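Predthorpe Hall craft room: my February walk-round, with comments

Right, I've done the whole lot this time, cupboards included, so put the kettle on before you read it. Same order as the printed sheet. Anything marked TO DO has a name next to it, and if it's your name and you don't fancy it, ring me and we'll swap!

1. Front door and porch
OK. The closer has been adjusted and the door shuts by itself now without taking your heels off. Mat is flat. The porch light still takes a while to come on (I stood there waving at it like a lemon) but it does come on.

2. Fire exit at the back
OK, with a moan. The bar pushes down easily and the door opens all the way. The moan is that somebody had parked two folding chairs in front of it again. I've moved them to the rack. Please, please leave that corner clear, even for five minutes while you're sweeping up.

3. Escape signs and emergency lights
Signs all fine. I did the key test on the emergency lights and the one over the loo corridor went off well before the others. TO DO: Ruby-Lee to ask the electrician for a new battery.

4. Extinguishers and fire blanket
OK. Pins in, needles in the green, service labels in date. The blanket had slipped down behind the bread bin in the kitchenette, so I've hung it back on its hook.

5. Plugs, leads and irons
Mixed bag. The two Costa irons passed my look-over, no scorching on the flex and the plugs are tight. The old travel iron has a split near the handle and I've taken it out of the room altogether, so don't go hunting for it. The extension reel must be fully unwound when the irons are on. I know it's a faff and I know it makes a great heap of orange spaghetti by the wall, but a coiled reel gets properly warm.

6. Sewing machines
OK apart from number 2, where the foot pedal sticks if you really put your toe down. I've taped a note on it. Needle guards are on all the rest. Could whoever has the spare bobbin case bring it back? No questions asked.

7. Cutting tools
Rotary cutters all had their covers on, which made my morning. One pair of shears had worked loose at the screw and I've nipped it up. Blunt blades go in the tin with the slot in the lid and never in the bin bag. I found one in the bin bag.

8. Shelving
The Skodwood unit is screwed to the wall and doesn't budge when I lean on it, and I gave it a good lean. The label says 120 kg for the whole unit, spread out, so the heavy bolts of canvas have come down to the bottom and the wadding has gone up top. It looks a bit daft but it's much better balanced.

9. Step stool
Fail. One rubber foot missing, rocks when you stand on it. TO DO: me. I've got my eye on a Preria one with a handrail. Until it arrives, ask someone tall.

10. Floor
OK. The lifted edge by the sink has been stuck down and I couldn't get a fingernail under it. Pins are the usual trouble, so I went over the whole floor with the magnet on a stick and felt quite smug about the haul.

11. First aid box
Short of medium plasters and the eye wash is out of date. TO DO: Ngaio Whitelaw, who has offered to get them with her own shopping. Keep the receipt, Ngaio! Scissors and tweezers are there. The accident book had one entry since last time, a pricked thumb, all written up properly.

12. Heating and hot water
Radiators on and none of them leaking. Hot tap in the kitchenette runs very hot, so I've asked for the mixer to be turned down a touch. Warn anyone bringing little ones.

13. Money matters, while I'm here
There's £155 left in the safety pot. The stool comes out of that, and the battery if they charge us for it, and I'd like to keep whatever remains for a second smoke alarm near the irons.

I'll do the next walk-round after the spring sale, when the room will be upside down anyway. If you spot something before then, write it on the pad by the door, and please put your name so I can ask you about it. Last time I had a note that just said "wobbly" and I spent half an hour pushing the furniture.

Ruby-Lee Tautahi has the spare key if I'm away. 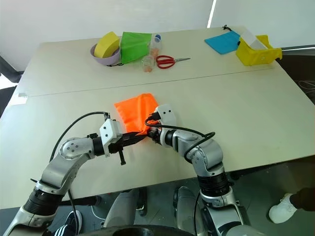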